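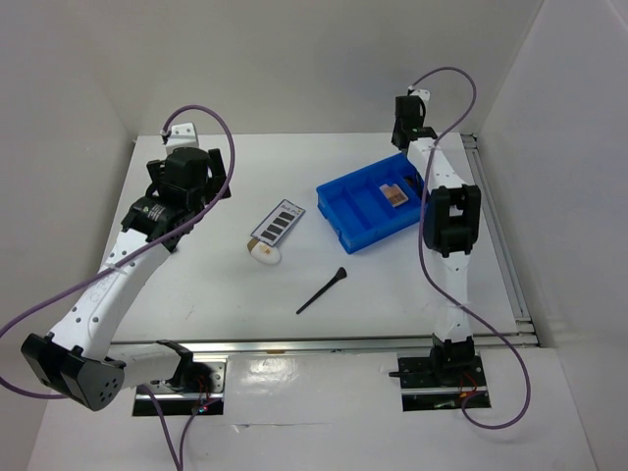
Figure 4. White work surface with pale walls at the back and on both sides.

4.2 Surface color and reported eye comfort

The second part of the questionnaire asked the workers how their eyes feel at the end of a shift. In total 1,183 answers were usable for this part. The answers came from three sites: the packing hall of Sunano, the repair rooms of Drosico, and the sewing plant in Villanueva. The sites differ in many respects, and we do not compare them directly. Instead, we compare workers inside the same site who sit at surfaces of different color.

At all three sites, the workers at white or nearly white tables reported tired eyes more often than their colleagues at gray or light brown tables. The difference was clear at Villanueva, smaller at Sunano, and at Drosico it was in the same direction but did not reach significance. Places where the table and the nearby walls are all pale (Figure 4) were rated lowest for comfort and highest for cleanliness. This agrees with what the supervisors told us before the survey. They prefer white tables since dirt and lost parts are easy to find on them, and several of them were surprised that the workers did not share this preference.

It is necessary to separate the color of the surface from the amount of light that falls on it. We therefore measured illuminance at the center of each table, using the Tridonix meter described in Section 3. Most of the tables received between 240 and 1,000 lux. Within this range the effect of table color remained after illuminance was included in the model, and its size changed very little. Below the range we had too few tables to say anything. Above it, nearly all tables were white, so color and light could not be separated.

The age of the worker also had an influence. Workers over fifty complained more about glare, as was expected from earlier studies, but they complained less about dark surfaces than we had assumed. One possible explanation is that older workers in our sample have stayed longer at the same place and have arranged it to their needs. At Villanueva many of them cover a part of the table with a cloth or a sheet of brown paper. The management tolerates this practice, although it is not written in any rule. We did not ask about covers in the questionnaire, and we regard this as a weakness of our design.

The free comments support the numbers only in part. Some workers wrote that the lamps are the real problem and the table is not important to them. Others mentioned the shine of the surface and did not mention its color. A matte white table may be more comfortable than a glossy gray one, but our data cannot confirm this. Gloss was recorded at Drosico only, on a scale from 0 to 100, and the values there were all close to each other.

The answers were collected in January, when there is little daylight in the first hours of the morning shift. A repetition in summer would show whether the same pattern holds when the windows give most of the light. Section 4.3 treats the effect of the window side in more detail.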